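The rule book and the bread roll

By Bello Aliyu

October 12, 2026

364 shares | 9 comments

I'd been in the building for less than a minute when I was told off. Politely, mind you. I'd put my coffee down on the nearest flat surface, and the nearest flat surface was a work table belonging to a robot. A hand came past my shoulder, picked up the cup, and put it on a windowsill with a strip of green tape along it.

"Drinks live there," said Verna Schumacher.

I'd come to Drirkeo to write about rules, so I could hardly complain. Verna looks after good practice in the handling lab, where the arms learn to pick up the sort of stuff you'd find in any kitchen or canteen. She used to work in a commercial bakery and she still talks like someone who has to get four hundred loaves out of the door before it gets light. The lab's rule book, which everyone calls Garba (after the meeting room where it was first argued over, and I never did find out who named the room), is mostly her doing.

I'd expected something thick. It's a stapled booklet you could read on the bus, and I did, on the way home, twice. Some of it is what you'd guess. Know where your stop button is before you start. Don't reach across an arm that's powered, even if it's standing still, even if you're only after a pen. Tie your hair back. Say out loud what you're about to do.

That last one takes some getting used to! The whole place has a low murmur of people announcing themselves. "Going in." "Hands clear." "Starting now." I felt daft doing it and then, after half an hour or so, I caught myself saying "sitting down" to an empty chair.

Other bits of Garba surprised me more. There's a page on what the table should look like before a run. One mat, laid square. Nothing on it that isn't part of the task. If the job involves a plate, the plate goes down first and the food second, and you don't nudge either of them once you've called the start. There's half a page on cables, and you can tell from the tone that somebody tripped over one. And there's a whole section on writing down what went wrong, which is longer than the section on writing down what went right.

"People love to log a good run," Verna told me. "They'll write you a paragraph. Then the thing drops a bun and the note says 'retry'. Retry what? Dropped from where? Was the bun odd? I want the paragraph about the bun."

So there's now a form, called Osteo, that asks you about the bun. It's two pages long and it won't let you leave the important box blank. I gather it was hated for a fortnight, and a few people still type a full stop in the box to get past it. Verna knows who they are.

I asked her where the big official standards fit in, the ones with numbers and committees behind them. She pulled a face – not a rude one, more the face you'd pull about a dentist. They matter, she said, and the lab has someone who checks its arms and its fences against them, and she'd never want a lab that skipped that. But they're written for a huge range of machines in a huge range of places. They can't know that your croissants shed flakes all over the place, or that the new starter is left-handed and keeps standing on the wrong side. A house rule book is for that. It fills in the gaps between the standard and your own table.

Pastry gets its own page in Garba, by the way. Fresh item each session, throw it out afterwards, and no eating anything the hand has touched, however good it smells. I'm told the last clause was added in October, and I was told it with a very straight face. 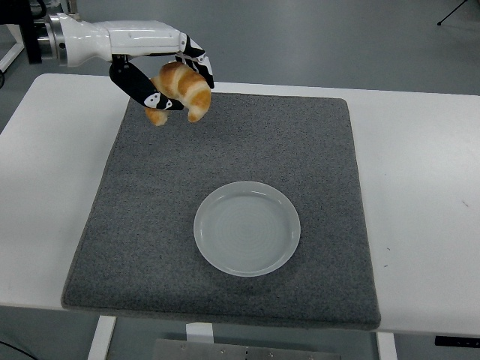 Pastry practice at Drirkeo: the croissant is up, the plate is waiting.

I could have watched croissants all afternoon. I'd never thought of them as difficult, but try describing to someone exactly how hard you hold one. You can't, can you? Too gentle and it slides, too firm and you've got crumbs. Garba's answer is to start softer than you think you need, go up in small steps, and change only one thing between runs. It's the sort of advice my gran gave about salt.

There's a rule about stopping as well, and I think it's my favourite. Anybody in the room can call a halt, for any reason, and they don't have to explain themselves until the arm is parked. Visitors included. Verna made me practise it. I said "stop" in a tiny voice, the way you'd ask for the bill in a posh restaurant, and she made me do it again until someone at the far end of the lab looked up.

Does all this slow them down? I put that to her over the (taped, approved) windowsill. She said yes, a bit, and that she'd had the argument with Sillico, the firm that shares the floor, more than once. Their people like to move quickly and fix things later. They've since asked for a copy of the booklet, and she gave them one with the margins left wide for swearing in.

The next version is due soon. She's cutting two rules that no longer make sense and adding one on labelling mats, which have been wandering from table to table. I asked if she might put in something about journalists and coffee. She said it was already covered under "loose items", page 9, and handed me my cup.

9 comments | Share this story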